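Home | Modules | Timetable | Contact

Unit 6: Bin storage for small mixed items

Items of unlike shape are stored loose when the range changes too often for fixed dividers. Record the bin's inside length and width before filling. For the exercise, assume 800 by 200 mm.

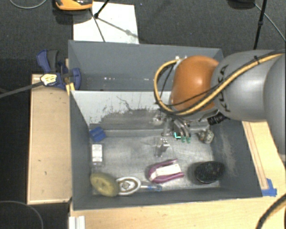
Small items tend to collect in corners and along walls, where labels are harder to read. Place containers label up. Floor wear should be logged separately from wall wear.

Related handouts
Unit 5: Shelf labels
Unit 7: Stock rotation

Kikadum Course Notes, September 2021 | Back to top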